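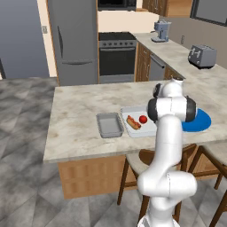

Last modified: September, Tuesday, 5:02 p.m.

3.2 Hearing aid use and walking speed

Of the older adults enrolled at the Mindham clinic, 233 completed the first visit and 200 returned for the second. Those who dropped out were older on average and had poorer hearing in the better ear. We kept their first-visit data in the baseline model and left them out of the analysis of change.

Walking speed was measured over a straight five-meter course at each person's usual pace. Each participant walked the course twice, and the faster time was used. Hours of hearing aid use came from the log stored in the device. Where the log could not be read, we used the diary kept by the participant.

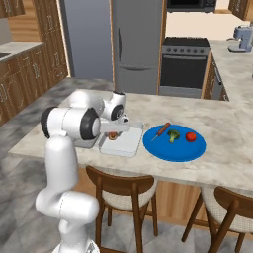 People who wore their aids for most of the day slowed less between visits than people who wore them rarely. The difference became smaller after we adjusted for age, sex and joint pain, and it was no longer clear in the group with mild hearing loss. Kettler's earlier work in Tarnano found the same pattern in a younger sample. Individual results are plotted in Figure 2 of the supplement.

We did not assign people to wear their aids, so healthier participants may simply have used them more. Balance scores are reported in Section 3.3.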